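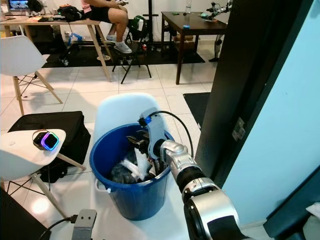 **Toshio Oda** · thread · 6:40 am, coffee not working yet

**1/** ok trash bill thread. Grurdale people this one's for you, everyone else mute me til lunch

**2/** city switched haulers in February. old one was Paiva, new one is Flekelska. letter said "no change to your service." my bill went up 46 dollars a quarter. that's a change

**3/** so I went and read the contract. it's on the city site under Public Works > Archive > Other. 276 pages. read it on the bus mostly

**4/** the base rate is the same!! that part of the letter is true. what's new is everything under it. container fee. fuel fee. "route adjustment." went looking for a definition of route adjustment, couldn't find one

**5/** container fee is for the wheeled cart. the one they dropped in every driveway in the rain. you can opt out if you use your own can. form is on page 11. of the appendix, not the contract, I looked at the wrong page 11 for way too long

**6/** own can rules, short version:
- has to have a handle
- no loose stuff, bag it
- out by 6 am, not 7 like before
- no lid tied down with rope or bungee

**7/** 6 am thing is real btw. truck came down Elline Street while it was still dark and skipped half the block. my neighbor got a "late set-out" tag on a can that had been out since supper

**8/** someone asked about plastic film. bags, wrap, mailers, that crinkly stuff. Paiva let you put it in the recycling, Flekelska does NOT. goes in regular trash now or back to the grocery store if yours has the bin by the carts

**9/** and yes that means more trash, and if you were on the small can you probly get bumped to the medium. another fee. page 58 ish, didn't write it down sorry

**10/** called the number. on hold through two whole loads of laundry. woman who picked up was really nice, said the route adjustment is "by zone." asked which zone I'm in. she didn't have the map

**11/** asked the city for the map. they said ask Flekelska

**12/** what you can do today: send in the opt out form if you have your own can. email it AND mail it, my emailed one got "lost." keep a copy

**13/** also check your bill for the old Paiva balance. two people on my street got charged for the last month twice. they took it off when asked but you have to ask

**14/** city has 3690 household accounts. do the math on 46 bucks a quarter, I did it on a napkin and then had to go for a walk

**15/** rate review is on the council agenda next month, public comment is at the start so you can leave after. bring your bill. bring the letter too, the "no change" one, if you didnt toss it

**16/** edit to 5: the opt out form wants your account number w/ the dashes in. without dashes it gets kicked back. thx to whoever dm'd me that

**17/** ok at work now, will answer stuff at noon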